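Write the Approach Rule Down Before You Write the Grip Rule

Most handling guidelines for small robot cells start at the moment of contact. They set a grip force, a maximum lift speed and a drop threshold. The stage before contact gets one line, usually "approach with care," and an operator can't test against that.

I reviewed the draft practice sheet that Hileo circulated to its Sturnville and Busgate sites in January. It runs to 2 pages. Force limits take up most of the first. The approach is left to the person who teaches the arm, and the two sites have filled the gap differently. Busgate requires a stop short of the item with the fingers fully open. Sturnville permits the fingers to start closing while the wrist is still moving. Both comply with the sheet as written.

I think Busgate has it right, and the sheet should say so. A stop with open fingers gives the wrist camera a still view and gives the operator a fixed point for comparing one run with the next. It costs cycle time. In our own log of nearly 3,000 picks, 700 were made with the stop in place, and those were the only ones where a missed grasp could be traced to a cause without guessing. The rest show a closed gripper and no usable record of where the item was.

The usual objection is throughput. For a packing line I accept it. For teaching, acceptance testing and any cell with mixed items, I don't.

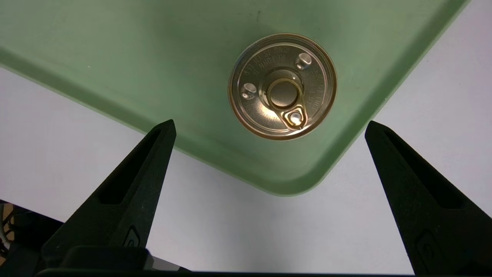 Wrist view before contact: fingers open, pull-tab can on a green tray.

Three changes would be enough. Define "open" as a finger gap in millimeters for each item class. Require one saved wrist view per pick, taken before either finger touches the item. Have each site review the first 100 views after any change of tray or fingers, and keep the rejected ones.

The Somogyi cell is due for new fingers in the spring. I would like the clause to be in place by then, with the gap values in an annex so that they can be revised without reissuing the sheet.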